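工作间笔记 十一月 星期五

今天上午在3503整理床铺和衣服，下午回来补记。本来想当场写完，手上一直有东西，只好先在纸条上记几个词，现在对着纸条慢慢想，有几个词自己也认不出来了（有一个像"晾"，又像"琼"，先当它是"晾"吧）。写得啰嗦，大家将就着看，Ieuan上回说我的笔记像给远方亲戚写信，我倒觉得挺好，写信总比填表有意思。

先交代一下我们到哪一步了。Brinora的这本《卧室整理手册》，厨房和玄关两章已经定稿，卧室这一章最难写，从夏天拖到现在。难在哪里呢？厨房的东西大多是硬的，碗摞碗，盘子靠盘子，写清楚先后就行了。卧室里全是软的，被子、床单、衣服，你今天叠成这样，明天换个人叠，照着同一段文字，叠出来两个样子。Vernell那边帮我们试读过前一版，寄回来的稿子上密密麻麻都是铅笔字，最多的一句是"这里我看不懂手该放哪儿"。看到第三遍的时候我有点泄气，看到后面又觉得人家写得真对，所以这一版决定不坐在桌子前面编了，每一段都到床边去做一遍，做完再写。

早上到得早，窗帘还没拉开，我先坐着喝了半杯茶。老规矩，进门第一件事先不动手，看一看，把这张床上有几层东西、谁压着谁记下来。这个习惯是从前在Grirnton那家洗衣店帮忙的时候养成的，店里的老人收被子，总要先拎一个角掂一掂，再决定从哪边翻。我那时候年轻，嫌慢，后来自己把一床被套连着被芯翻成了麻花，才老实了。

今天最上面的是那床厚被子，蓝灰和白混在一起的花色，有点像豹纹。被子有一处鼓起一个圆圆的大褶，软软的，看着特别想把手按进去。我们讨论了一会儿这种鼓包要怎么写。旧稿里写的是"将被面抚平"，五个字，等于什么也没说。厚被子鼓起来的地方，从上面往下压是压不平的，手一松它又回来了，里面的棉花和气都没地方去。要先把近旁的一边提起来，轻轻抖两下，让它自己往外走，再放下去，最后才轮到手掌去抹。抹的方向也有讲究，从中间往边上抹，到了边上不要停在那儿使劲，顺着床沿放下去就好。我把这段念给Ieuan听，他让我再念一遍，然后自己闭着眼睛在空气里比划，说提起来的时候两只手离得太近，抖不动。于是又添了一句：两手分开，比肩膀宽一点。

床的侧面也花了些时间。垂下来的部分遮到哪里为好，每家都不一样，我自己喜欢露一点。今天的侧面是白底的，上面满满的粉色和紫色的卷纹，像浪头一样一个接着一个，底下一道亮亮的银色金属边，其实挺好看的，被子全盖住反而可惜了。手册里准备写成"随各人喜欢，两边一样长便好"，这一条就不多啰嗦了。
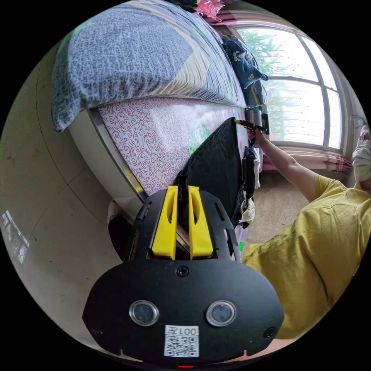
Selorm Opoku看完上面这一段，在页边批道：两边一样长这句话太轻巧了，靠墙的床怎么办？墙那一侧手伸不进去，多半是一大团塞在缝里，外面这一侧倒是漂漂亮亮的，躺下去就往墙那边滑。我小时候一直睡靠墙的床，对这件事很有意见，请务必写进去。

批得好，我确实没想到，我自己住的地方床两边都能走人，写着写着就忘了别人家不一样。中午吃饭的时候我们专门聊了这个，Selorm的办法是先跪在床上把靠墙那一侧弄好，人退着下来，边退边把身后抹平，最后脚落地的时候，膝盖压过的两个坑也顺手带掉了。Ieuan的办法更省事，把床往外拉一掌宽，弄完再推回去，不过他承认有一回推回去的时候把充电线夹断了。两种都写，让读者挑。床重的，或者地板怕刮的，就用Selorm那种。

接着记床单。手册原来有一整页讲四个角怎么折，画了好几张小图，还给折法起了名字，就是Romaniuk折角，大家都知道的，先拉平，提起侧边成一个三角，下面塞进去，三角放下来再塞。我不打算删，可是想把它往后挪。Vernell那边的试读人说得很直：一个角折得像礼物盒一样，中间却是歪的，那还不如不折。所以新的顺序是先找中线。床单对折一下，中间会留一道浅浅的折痕，把折痕对准床头正中，再走到床尾去看一眼。走到床尾去看，这个动作一定要写出来，站在侧面是看不出歪的，我今天就是站在侧面信心满满，绕过去一看，斜得厉害，只好重来。

我们自己的练习床垫厚19厘米，用来算塞边的量正合适，边上垂下来的布塞进去以后能被床垫压住一段，睡一晚上不跑。厚的床垫就难了，买来的床单常常刚刚够到底边，塞了这边那边就出来。碰到这种情形我建议不塞两侧，只塞床头和床尾，两侧让它垂着，睡的时候也舒服些。有人喜欢用那种带夹子的松紧带，绑在床垫底下拉住四个角，Ieuan买过一副，用了一个礼拜，半夜夹子弹开打在床板上，"啪"的一声，他以为有人敲门，穿好衣服去开门了。这副东西后来拿来扎帐篷袋，很好用。

说到松紧床单，也补一段吧，反正今天都在说床。铺的时候先套对角，不要顺着一圈套过去，顺着套，最后一个角一定差那么一截，拉得人满头汗，好不容易套上去了，第一个角又跳出来。先套左上，再套右下，剩下两个自然就顺了。收的时候更多人头疼，叠松紧床单这件事，我们三个人各有各的路数，争了大半年。我的路数是两只手各伸进一个角里，像戴手套，然后右手的角翻过来套在左手的角上，再去摸下面两个角，一样套进去，最后四个角叠在一起，放到床上，把有松紧带的那一边往里折，折成一个长方块，后面就跟普通床单一样了。Selorm的路数是卷，卷成一个大圆筒，塞进柜子里，她说反正下次还是要拉开的。我从前不服气，最近有点动摇。柜子深的人家，卷起来确实好拿。

十点多把粉色的那块铺好了。我喜欢它上面的图案，底子是淡淡的粉，有细细的白色曲线，中间一只骑自行车的白熊，戴着粉色的蝴蝶结，旁边还有小花，有一张圆圆的笑脸，还有一个像草莓的东西。这种有图案的料子，对我们写手册的人来说特别省力，因为图案自己就有上下，熊是正的，就说明没有铺倒。纯色的就没有这个便宜，只能去摸缝边或者找标签。我从前在家里用一根彩色的线，在纯色床单的床尾那一边缝两针，洗多少次都在，半夜换床单也不用开大灯。这个小办法想放到章末的"零碎"里，家里有小孩或者有老人的，夜里换床单的次数多，能少开一次灯就少开一次。

还有一层意思，也记在这儿，以后写前言兴许用得着。有图案的东西大家叠的时候心情好一些。上个月请了几位邻居来试叠，同一个柜子里的床单，有花样的总是先被拿走，剩下几床米色的放到最后，大家推来推去。叠得好不好倒是没有分别，可是愿意去叠，就已经赢了一半了。我妈以前也是，碎花的那床洗完当天就收，灰的那床能在椅背上搭到下个礼拜。

垫子一类的东西收起来，要留心两件事。第一是折痕不要总落在同一个地方，这回对折，下回就折三折，轮着来，不然时间长了，图案正好在折痕上磨白一道，可惜得很。第二是卷的时候有图案的一面朝外，听起来不合道理，好像会把图案磨脏，可是朝里卷，打开以后两头往上翘，铺在哪儿都绊脚，朝外卷的，打开以后边往下扣，服服帖帖。外面怕脏就再套个旧枕套，枕套口朝下放。

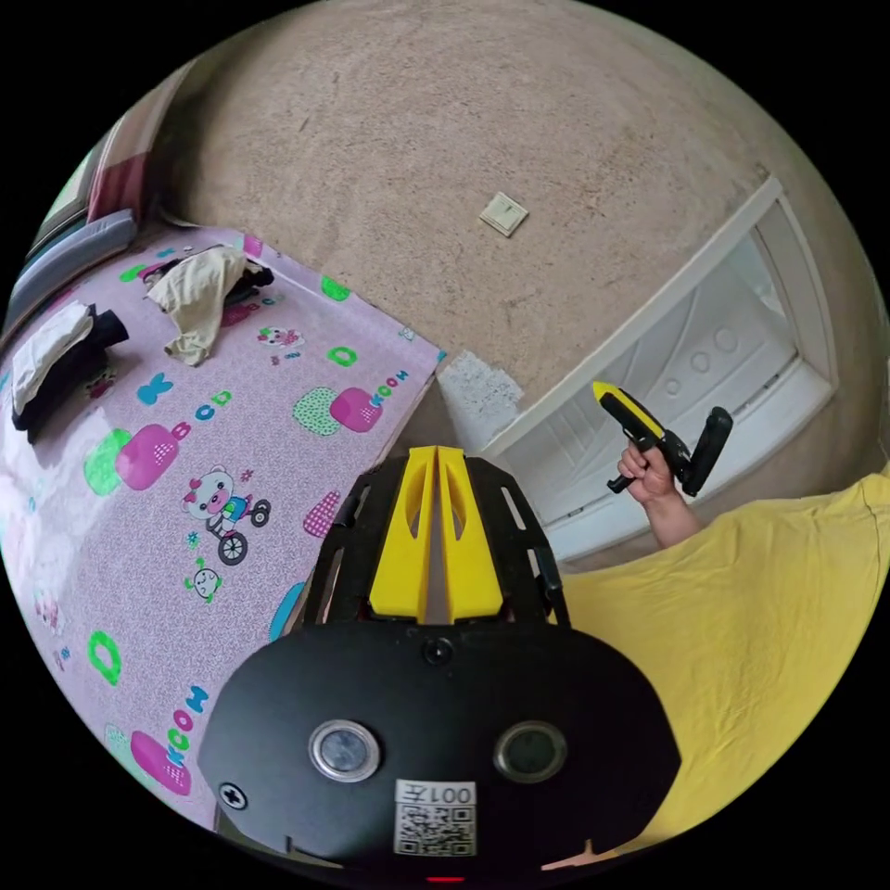 铺在最上面的薄垫子，要不要把边也压到床垫底下去？

平铺着就行，边不用压，每天早上拉一下四个角，隔几天整块拿下来抖一抖。

以上两行是试读会上的原话，我照抄下来了，打算直接放进手册。问得简单，答得也简单，比我原先写的那一大段强多了。原先那段我又翻出来看了看，讲了棉和绒的摩擦，讲了人翻身的方向，还引了一句不知道从哪儿听来的谚语，删掉的时候有点舍不得，删完松快得很。

中间歇了一会儿。Ieuan带了他自己烤的司康，形状不太像司康，味道很好，掉渣也掉得很厉害，我们约好了谁也不许端着它靠近床，站在走廊里吃完才回去。吃东西的时候说起晾晒，因为纸条上那个可能是"晾"的字。厚被子晒完，不要马上叠，先摊开放一阵，让热气散掉再收进柜子。以前我贪那个太阳味，趁热就塞进袋子里，过两个礼拜拿出来，太阳味没有了，有一股闷闷的味道，又得重新晒。还有就是拍被子，Selorm不赞成用力拍，她说拍得灰飞起来又落回去，里面的棉絮还断了，用手拎着抖就够。我小时候最喜欢的就是拍被子，听那个声音，所以这一条写得有点不情愿，可是写还是要写的。

再记衣服。衣服本来应该是下一章的事，可是谁家叠衣服不是在床上叠呢，桌子上总有东西，地上又嫌脏，床又大又平，高矮也合适。所以我提议把叠衣服挪到卧室这一章的后半，紧跟着铺床，床铺平了，正好当台面用。Ieuan同意，Selorm说那铺好的床又要压皱了，我说压皱了再抹一遍，抹一遍的办法前面已经写了呀。

先叠黑的。黑衣服放在浅颜色的床单上，轮廓清清楚楚，袖子在哪儿，下摆齐不齐，一眼就明白，初学的人从这种搭配练起最容易。反过来，深床单上叠深衣服，我自己都会把里子当面子。只是黑的沾毛，浅色床单新洗过几次还会掉絮，叠之前先用手掌顺着一个方向捋一遍，看得见的絮捻掉。叠完再捋就晚了，絮都夹在里面，下次穿的时候站在门口，灯一照，后背一片白点子，赶着出门的人可要急坏了。

摊开这一步值得多写几句。大部分人（包括我）急着折，衣服拿起来往床上一扔，拉两下袖子就开始了，后面怎么折都别扭。今天我逼着自己慢下来，先抓住两个肩头，拎起来抖直，放下去的时候让下摆先落在床上，人往后退半步，肩头最后放手。这样放下去的衣服，身子是直的，前后两片也贴着。然后看领口那一段，看两边是不是一样高，低的那边往上送一送，不要拽，拽了领子会松。最后才去管袖子和下摆，下摆用两只手的手背往外推平，用手背是Selorm教我的，手心有汗，会带着布走，手背滑溜溜的，推过去布不动，只有皱褶跑掉。我试了几次，真好使！

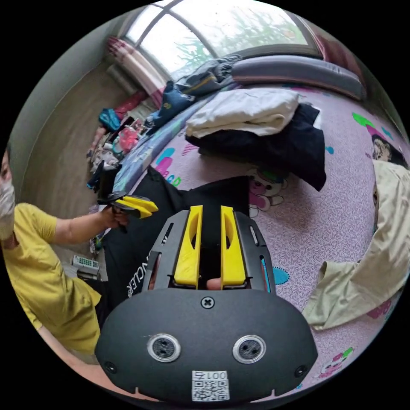
黑色衣服摊在浅粉紫色的床单上。

折的尺寸也定了。上次吵到很晚没有结果，今天拿抽屉来量，一量就没话说了，抽屉里面的宽是32厘米，衣服就照着它的一半来折，正好并排放两摞，中间不挤。早该去量抽屉的，坐在那儿争了一晚上，各人心里想的是各人家里的抽屉。手册里这样写：先量你自己的抽屉，再决定折多宽。后面附一块硬纸板的做法，照着尺寸裁一块，衣服放上去，两边往里一包，抽出纸板，再对折。纸板用旧鞋盒盖就很好，边角剪圆一点，不刮衣服。等手熟了，纸板自然就不用了，我的那块现在垫在花盆底下。

厚的衣服和有帽子的衣服另写。帽子先往下翻，平平地盖在后背上，再按没有帽子的叠，这样中间厚两头薄，摞起来会往一边倒，所以一件朝左一件朝右地错着放。带拉链的拉到顶，拉链头翻下去，免得勾别的衣服。滑料子的我到今天也没有满意的办法，叠好了放在那里，喝口茶回来，它自己摊开了，像睡醒了伸懒腰似的。Ieuan主张全部挂起来，挂得下当然好，挂不下的怎么办，留着下回讨论。谁有好主意请直接写在这页后面的空白里，用铅笔。

裤子简单，两条裤腿对齐，裆那里突出来的小三角往里折进去，变成一个长条，再折三折。我提一下小三角，是因为旧稿漏了，Vernell的试读人在旁边画了一个大大的问号，还画了一条裤子，画得很可爱，我剪下来贴在封面里页了。

袜子这一条我们意见一致，难得。不要把一只的袜口翻过来包住另一只，包得像个球，看着利落，袜口几个月就松了。两只叠在一起，从脚尖往袜口卷，松松地放着，抽屉里拿个小盒子拦一拦，不滚出来就行。

现在来说说顺序，这个是今天最大的收获，放在后面才写，是因为我一路写一路在想。旧稿的顺序是按东西分的，床单一节，被子一节，衣服一节，读起来条理分明，做起来来回跑。今天从头做了两遍，我觉得应该按人站的位置来写。站在床尾能做的事，一次做完，床单的中线、脚那头的塞边、被子往下拉多少。再走到侧面，做侧面的事。最后到床头，枕头拍一拍，放正。衣服也一样，需要站着的先做，摊开、抖直，能坐着的后做，卷袜子、配对，搬个凳子坐下来慢慢弄。腰不好的人会谢谢我们的。我自己弯了一上午，下午坐下来写这些，腰上那块酸得很，由衷地觉得第二遍的走法比第一遍轻松。

枕头前面没写到，补两句。枕套口朝着背门的那一边，这是Grirnton店里的规矩，从门口看进来整整齐齐，看不见里面的枕芯。至于为什么大家都喜欢把枕头拍成中间鼓起来的样子，我也说不上来，睡下去还是扁的。套枕套的时候不要用下巴夹着枕头往上提，干净的枕套上总归不好蹭到脸上的东西，放平在床上，一只手从枕套外面捏住里面枕头的角，另一只手往下拉，两下就好了。

被套换芯的那一节，今天没有轮到，只在午饭时随口说了说。Selorm用翻卷法，被套反面朝外铺好，被芯放上去，对齐四个角，一起卷起来，把口翻过来，再展开。她说得眉飞色舞，还用餐巾纸和一片面包示范了一遍，面包卷断了。我是老派的，钻进去找角，钻得一头静电。下次要认真比一比，各做一遍，请一个从没换过的人来看，看他愿意学哪一种。

稿子的篇幅也要管一管了，排版那边说卧室这一章现在占到136页，再往上加就要分册。我是舍不得分的，铺床和叠衣服本来就是一个上午的事，分到两本书里，谁会两本一起搬到床边上呢。先把折角的那几张小图缩一缩，谚语反正已经删了，再把我讲洗衣店的故事减掉两个（留下麻花的那个），估计能压下来。Ieuan自告奋勇来做删节，他下手狠，我请他先用铅笔。

零零碎碎还有几条，怕忘，胡乱写在最后。

铺床之前洗手，擦干，护手霜等铺完再抹。深色的指甲油没干透也不要碰浅床单，我就不点名了。

叠好的衣服在床上分摞的时候，重的放在靠近柜子的那一侧，搬的时候少走两步。摞不要太高，到了要用下巴压着才能搬的地步，路上一定会掉一件，掉的还总是最底下的。

鼓包那一段，写完以后请Selorm单独照着文字做一遍，我和Ieuan都不许开口。上次我忍不住在旁边说了一句"再往左"，结果那一遍不能算。

换季的厚被子收进柜子之前，写一张小纸条放在袋子外面，写清楚哪一床、什么时候洗的。不写的话到了冬天，又要一袋一袋拆开来看。我家里有一袋到现在不敢拆，摸着像毯子，又像我找了很久的那件大衣。

试读的下一批样稿要给Vernell寄过去，信封我已经写好了，放在3503进门右手边的架子上，谁先路过谁带下去。样稿里记得夹两支铅笔，他们上回说铅笔不够用，那么多批注就是用一支快秃了的铅笔写出来的，想想真过意不去。

下次接着做被套和滑料子，司康请Ieuan照旧带，走廊里吃。

联系 Brinora 工作间　|　© Brinora 版权所有　|　返回顶部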